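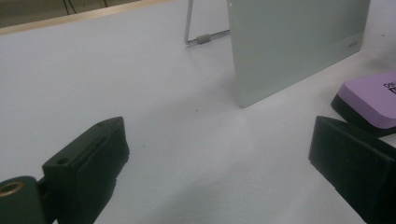
有网友在我上一个帖子底下说，白桌子看久了眼睛累，多半是灯的位置不对，跟桌子颜色关系不大，叫我先别急着换桌子。我看完还是拿不定主意，干脆单独开一帖问清楚，麻烦各位了！

白色桌面配什么灯、怎么摆，晚上看书才不刺眼？

南窗晒豆子
发布于2023年8月15日

情况是这样的，我六月份搬进Cudgate这边的一个小两居，次卧改成了书房（其实就是放了张桌子加一个书架，剩下的地方全是还没拆的纸箱）。桌子是白色桌面的，当时图它显得屋子亮堂，房东的墙又是那种发黄的米色，我想着总得有一样东西是白的吧。桌子高75厘米，我坐着挺舒服，这点没什么可抱怨的。

问题出在晚上。我在准备一个考试，下班回来吃完饭就坐到桌前，纸质书和笔记本都要用，基本看到睡觉。台灯是在Rilleck买的，长臂的那种，可以掰来掰去，店员跟我说够亮，也确实够亮，亮到灯一开桌上就有一大片白光，书页边上全是晃的。看半小时就想揉眼睛，笔记写到后面字越写越大。我把灯调暗了吧，书上又看不清，尤其是那种印得很浅的灰色小字注释，简直像在猜。

顶灯也试过，一个圆的吸顶灯，开了之后我自己的影子正好盖在书上，因为桌子是靠墙放的，人背对着灯。两个都开稍好一点，但是影子叠影子，看着心烦。

家里人说铺块深色桌布完事，可我写字喜欢硬一点的底，铺了布总觉得笔在往下陷。也有人劝我直接换张木色的桌子，可是刚搬完家，真的不想再抬一次家具了，楼道又窄。

所以想问问：一、灯到底该放左边还是右边，多高？（我是右手写字）二、色温有讲究吗，我现在这个是偏白的光。三、桌面上铺点什么能不反光，又不软？预算不多，别推荐太贵的，谢谢谢谢！

三楼半的阿胖
这题我会，因为我前年也掉过同一个坑，哈哈。

先说灯的位置。你右手写字，灯就放左前方，这样手的影子落在右边，不挡你正在写的那一行。这个大概小学老师都讲过，不过很多人忘了后半句：灯头不要正对着你面前的桌面，要往旁边偏。你现在看到那一大片白光，就是灯从前面照下来，被桌面弹进你眼睛里了。你做个小试验，拿一面小镜子平放在书的位置，坐好了低头看，如果镜子里能看见灯泡或者灯罩里面发亮的那一圈，那就是位置不对，把灯挪到镜子里看不见为止。我当时就是这么挪的，挪了30厘米，当场舒服了，一分钱没花。

高度的话，灯罩下沿最好低于你的眼睛，或者灯罩够深，总之坐着平视的时候不要直接看到发光的部分。长臂灯的好处就在这里，你可以把它压低再往外伸。压低以后照的范围会小，所以不要压得太狠，书两边翻开都要照到。

然后是顶灯，一定要开着！很多人觉得关了顶灯只留台灯比较专心，有气氛，可是周围黑漆漆一片，中间一块白得发亮，你抬头低头眼睛就得来回适应，不累才怪。你背对顶灯有影子这事，可以把桌子转个方向，侧着靠墙，让顶灯从侧面过来。房间小转不开的话，就在书架上放一盏小的，朝墙照，让光从墙上散回来，不用多亮。你那个发黄的米色墙正好，散回来的光还挺柔的，别嫌弃它。

色温我自己用的是4000K的，说暖不暖说白不白。太黄了我会犯困，太白了又像在办公室加班，看个人吧。买的时候能调的最好，不能调就现场开着看一会儿再决定。

铺什么东西这个，我的经验是一定要哑光，颜色倒不用很深。我最早铺了块透明软玻璃，亮面的，好家伙，比原来还反！后来看中一种磨砂的，浅浅的绿，在灯底下不晃眼，我就顺着这个方向去找垫子了。 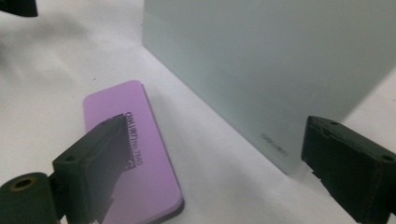 磨砂的浅绿，参考一下颜色和质感

硬度也不用担心，磨砂垫有厚有薄，选薄一点、底子硬的，写字跟直接在桌上写差不多。买之前一定要摸一下，有的磨砂是假磨砂，只是上面贴了层膜，用几个月膜就起泡了，手腕常放的那块最先起。还有就是尺寸，不要铺满整张桌子，铺满了边上容易翘，喝水洒了还会钻到底下去，擦起来特别烦。盖住你放书和写字的地方就够。

哦对，垫子刚买回来有味道的话，放阳台吹几天再用，别急着铺。我那块当时吹了5天，味道才散干净。

路过喝口水
换灯吧。我在Dilavwood花961买的一盏，带挡光板的，买完就没这些烦恼了。桌子什么颜色都无所谓。

南窗晒豆子
回复楼上：961对我来说有点超了……不过挡光板这个我去搜搜，看能不能单买一块自己装上。

回复阿胖：镜子试验我刚刚做了！真的在镜子里看到整个灯头，亮得我眯眼睛。把灯往左边挪，又往下压了一截，现在至少书页中间那片白光没了，右上角还有一点点，我再调调。桌子转方向这个得等我把纸箱拆完，目前转过去就打不开衣柜门。

梅雨季别晒被
补充一个前面没提到的，看你自己要不要参考。

我觉得你可以顺便看一下书本身。你说注释是浅灰小字，那种铜版纸的教材本来就反光，跟桌子一点关系都没有，换什么桌垫都一样。我考试那阵子的办法是弄一个斜的阅读架，把书立起来一些，光就不会从纸面直接弹到脸上，脖子也不用一直低着。架子不用买好的，文具店里最普通的那种铁丝的就行，能夹住页就可以。要是书特别厚，夹子夹不住，拿两个大号长尾夹帮忙。笔记还是平着写，书在前面立着，本子在下面，75厘米的桌子这样用高度也合适。

另外白天的光也要管。你名字叫南窗，我猜你书房朝南？朝南的话下午太阳打在白桌面上比台灯厉害多了，我那会儿下午根本坐不住。后来挂了Bukhari家的一层白纱帘，不是遮光的那种，就是薄薄一层，光透进来是散的，屋子还是亮，桌上不晃了。夏天关着纱帘开窗也能进风，就是容易积灰，隔一阵子要拆下来洗。

至于眼睛累，如果灯和桌面都弄好了还是酸、干、看远处发虚，建议去查一下度数。我当年折腾了一圈台灯，最后去验光才知道眼镜早就该换了，白白跟灯生了好久的气。看一会儿书就起来走走，去倒杯水看看窗外也好，别一口气坐到睡觉。

南窗晒豆子
书房朝北，名字是随便起的，哈哈哈。不过阅读架这个太有用了，我那本教材就是铜版纸，又厚又亮。明天下班去文具店看看，纱帘先记下，卧室可能用得上。眼镜嘛……上次验光是什么时候我都想不起来了，我去约。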